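Week 2 with the Skidetton two-arm kit. Quick thread, typing between runs

Black tent went up Wednesday. Two arms, two grippers, one table. Setup guide is 10 pages and I needed maybe all of them

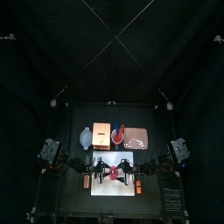

Issue 98

Both grippers over the white board, pink thing between them. Cup with the spatula parked at the back for now

Good: arms feel solid. Support answers fast (thx Aliki Dimitriou)

Less good: the software. Had to re-enter the left arm settings twice, and teh manual skips that part

Price next post. Also trying the Katsaros grippers, if they ever ship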